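How to clean a milk spill out of a car carpet

December 22, 2021 | Car care | Read 3464 times
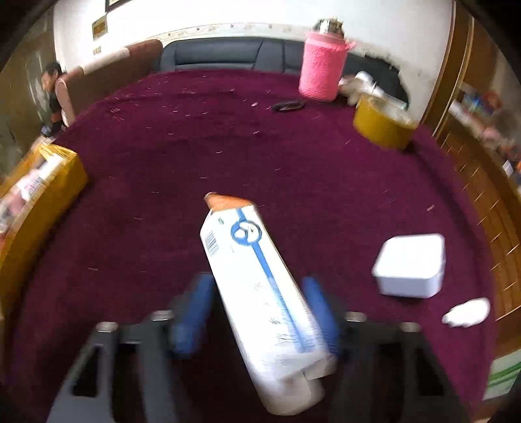 A carton of milk, white with a blue stripe

Milk is one of the worst things to spill in a car. The wet patch dries and looks harmless, then the fat and protein left in the carpet and the padding start to go off. In cold weather you may have a few days before the smell starts. In summer you may only have until the next morning.

The method below was written up after a spill in the rear footwell of a Pova estate. It works for most cars with a fitted carpet over foam or felt padding. Seats are covered further down.

What you need

Old towels or a large pack of kitchen roll
A wet and dry vacuum (an ordinary household vacuum must not be used on liquid)
A soft brush
A bucket and a measuring jug
Two spray bottles
An enzyme cleaner suitable for fabric
Bicarbonate of soda
Rubber gloves
A trim tool and a socket set, if you have to lift the carpet

We used Baptista enzyme cleaner from the motor factor in Cliltgate. Any enzyme cleaner sold for milk, food or pet accidents should do. Read the label before you start, as some need diluting and some don't.

Step 1. Soak up what you can

Take the mats out first and put them to one side. Press a folded towel on to the wet area and lean on it with your full weight, or stand on it if the footwell is big enough. Swap to a dry part of the towel and do it again. Keep going until the towel comes up nearly dry.

Don't rub. It spreads the milk sideways and works it into the pile. Don't use hot water either, as heat sets the protein in the fibres.

Step 2. Find out how far it went

Footwells slope, and milk runs to the lowest point. Push your fingers down along the sill, under the front seat and round the seat runners. Peel back the plastic sill trim if it unclips easily. In our case the visible patch was small, but the padding was wet for 18 cm towards the door.

Look under the seat for wiring before you go any further. Many cars have connectors there for seat belt sensors, heated seats and airbags. Keep liquid away from them and do not unplug anything yellow. If milk has gone into a connector, get a garage to look at it.

Step 3. Rinse with cool water

Fill a spray bottle with cool water and wet the patch, starting at the outside and working in. Vacuum it straight out with the wet and dry machine. Repeat until the water in the tank runs clear. For one footwell, 1000 ml of water in total is normally enough. Using a lot more just gives you more to dry out.

If you don't have a wet vacuum, you can do this with towels, but it takes much longer. Tool hire shops often have small carpet machines that can be borrowed for the day.

Step 4. Put the enzyme cleaner on

Test the cleaner on a hidden bit of carpet first, such as the part under the seat. Leave it ten minutes and check that no colour has come off on a white cloth.

Now spray the whole area, going a hand's width past the edge of the stain. The cleaner has to get as deep as the milk did, so the carpet should be properly damp and not just misted. Work it in gently with the soft brush. Cover with a damp towel so that it doesn't dry too soon, and leave it for the time on the bottle.

Don't mix it with other products. Bleach and strong disinfectants will stop the enzymes working, and bleach will ruin the carpet as well.

Step 5. Extract and dry

Vacuum out as much of the cleaner as you can and press again with dry towels. Drying matters as much as the cleaning - damp padding smells bad even with no milk in it.

Park under cover with the windows open and point a fan into the footwell. Ours took 16 hours with a fan and a small dehumidifier. If you can't leave the windows open, run a dehumidifier in the closed car and empty it when it fills. Check that the lead isn't trapped in a door.

Step 6. Bicarbonate of soda

Once the carpet is dry, sprinkle a layer over the area and leave it overnight. Vacuum it up with a normal vacuum and the crevice tool. Don't put it on wet carpet, where it turns to a paste that's hard to get out.

If the smell comes back

Wait for a mild day, shut the car up for a few hours, then open it and smell each footwell in turn. If it's still there, the milk is in the padding and you'll have to lift the carpet. On most cars this means taking off the sill trim and sometimes unbolting the front seat. Seats with side airbags should be left to a garage.

With the edge free, prop the carpet up on a block of wood and treat the padding from both sides using steps 3 to 5. Wipe the metal floor underneath and dry it well. If the padding has broken up, cut out the bad piece and fit new felt of the same thickness. Stolwood sells it by the metre and it cuts with ordinary scissors.

Seats

Cloth seats can be cleaned in the same way, with less liquid. Wet one section at a time and vacuum it before going on to the next. On a heated seat, switch the heating off and leave it off until the seat is fully dry.

Leather needs a damp cloth and a leather cleaner. Pay attention to the stitching and any perforated panels, where milk goes through to the foam. Don't soak it.

Other things to check

Air fresheners only cover the smell, so leave them out until you know the job is finished. Wash the mats separately, back and front. Child seats usually have removable covers, but follow the maker's instructions for the harness straps, which in most cases should only be wiped with water.

It's also worth changing the cabin filter if it hasn't been done for a while. Ours is due again in February.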